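Pladeo compact microwave: a review after nine months in a very small kitchen

Posted Nov 18, 2025

I moved into the flat in Lincombe in February with two saucepans, a kettle and no oven. The landlord had promised one, then promised it again, and by the second week I was so tired of soup that I went out and bought a microwave instead. I have since grown unreasonably fond of it, and as a few of you asked in the comments on my kettle post what I cook on, you're getting the full review!

Let me say first that I'm not a microwave person by upbringing. We had one at home for defrosting bread and that was it. So a lot of what follows is really about microwave cooking, and how much better it is than I'd been led to believe, with the Pladeo as the machine I happened to learn on.

Setting it up took no time at all. Plate in, plug in, done. The booklet is short and mostly warnings, but there is a cooking table at the back that I've used so often the page has come loose. Ignore the potato timing, which is far too long.

The first thing I got properly excited about was porridge. Half a mug of oats, a mug of milk, a big bowl (bigger than you think, it climbs), 2 minutes on full, stir, another minute on medium. It comes out creamier than my pan version and there's only the bowl to wash. I've had it nearly every morning since and I'm still not bored.

Then fish. I know, I know, people have opinions about fish in microwaves, mostly people who share an office. But a piece of haddock with butter, lemon and a few capers, covered with a plate and cooked on medium, is so good that I now prefer it to baked. It stays soft all the way through. Open a window and carry on.

Steamed pudding was the one that converted my family. A sponge that wants the best part of an afternoon on the hob is ready before you've found the custard powder. It does go tough if it sits, so eat it at once, which in my experience isn't a problem. 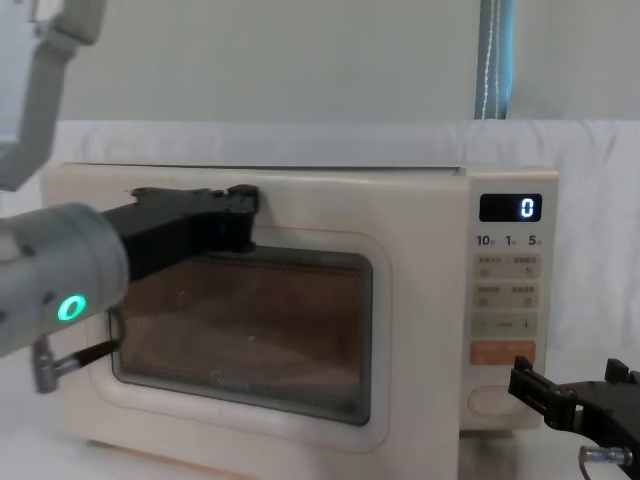
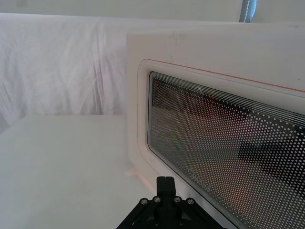
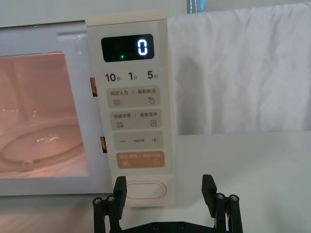

The cream-and-white casing goes with almost anything, and I still like the rounded corners on the door window.

What don't I like? The beep, mainly. It goes off five times at the end and you can't turn it down, so late suppers involve me lunging across the kitchen to open the door before it gets going. The defrost setting is also a bit keen at the edges. I get round this by stopping halfway, turning the mince over and letting it stand for a while — dull, but it works.

It isn't a powerful machine either. My sister has the Nisbet, a bigger and fiercer thing altogether, and hers will do a jacket potato while mine is still thinking about it. If you're feeding four, get something like that. For one person, or two who don't mind eating in turns, the Pladeo has been plenty. I also looked at the Lona before buying, and it was very handsome, but the door felt stiff in the shop and it was £20 more. I spent the difference on a decent lidded dish, and I'd tell anyone to do the same. A good lid makes more difference than any number of settings.

Cleaning: bowl of water, slice of lemon, a few minutes on full, leave the door shut while you drink a cup of tea, then wipe. Everything lifts off. The plate comes out and goes in the sink. I do this most weekends and the inside still looks respectable, in spite of an incident with a tin's worth of beans and no cover.

I've now filled a notebook with timings, and I'll type up the best ones if there's any interest. The rice took me ages to get right and I'm quite proud of it.

Would I buy it again? Yes, tomorrow. The landlord finally rang last week to say that the oven is coming, and my first thought was where on earth I'd put the microwave, because it's certainly staying.

Next time: lemon curd, made in 25 minutes from start to jar, including finding the jars.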